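Thursday, late

My ears are still ringing and I don't care a bit. We finished the string parts for Jenholm tonight! Well, I say string parts. It's one cello, played by Thoa, recorded over and over until it sounded like a small room full of cellos, and I'm so happy with it that I've listened to the rough version four times since I got in, coat on for the first two.

I should write down how it went while I remember, as I never do and then I can't repeat it.

I'd written the cello line on the keyboard, using the sampled strings, and it sounded lovely there. Big and soft and all in one piece. Then Thoa sat down and played it exactly as written and it sounded like someone sawing politely. She was too nice to say so. She played it again with more bow and it got louder and no better. I was ready to blame the microphone (poor microphone, it gets blamed for everything) but Omar took the headphones off and said, "You've got no air in it, she never gets to breathe." And he was right! I'd held every note right up to the next one, because on a keyboard that costs you nothing. On a real cello there's a bow, and the bow has two ends.

So we went through with a pencil and took notes out. I took out the whole second half of bar 19, which I'd been quite proud of, and I don't miss it. Thoa marked in where she wanted to change direction and suddenly the line was leaning into the words instead of lying underneath them like a carpet. I got goosebumps in the second verse. Proper ones, up the neck.

After that it was just layers. She did the low part three times, moving her chair a bit between takes, then the middle part, then a very quiet high one with hardly any pressure on the string so it came out nearly all breath. Omar wanted that one louder. I wanted it so quiet you'd only notice if I muted it. We've left it at my level for now and I expect he'll creep it up when I'm making tea.

Take 29 is the keeper for the high part. There's a creak in it just before the last chorus, chair or floor, and I love it and it's staying.

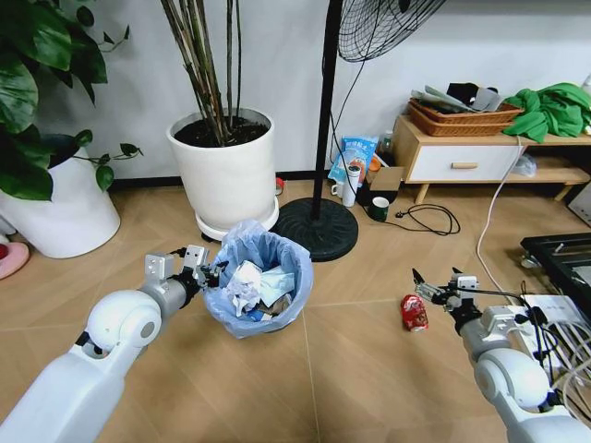
Things for next time

Tempo of Hurlow. Bilal thinks it drags and he's the drummer, so I should listen. I tried it three clicks faster this evening on my own and the verse was much better but I couldn't get all the words of the bridge out. Might be one word too many in every line — have a go at cutting before Bilal comes round.

Ask Tala about the harmony on the outro. She sang a thing last week, only messing about while we were packing up, where she went down when I went up, and we crossed in the middle. I can't find it again on the piano. PLEASE let her remember it.

Gerardo says he can mix all five songs if I get him clean files with sensible names. At the moment the folder has 274 files in it and a good number of them are called "new new". That's my Sunday gone.

Order of the songs: I had Pudska first and now I'm wondering about opening with Jenholm, cello on its own for the first eight bars and then the voice. It would be a bold way to start. It might also be a slow way to start. I'll play both to Tala without telling her which I like.

New rosin for Thoa as a thank you, she was down to a sliver.

Right, it's ten to one and I have work in the morning. One more listen, the quiet part up just a tiny bit, to see what Omar means.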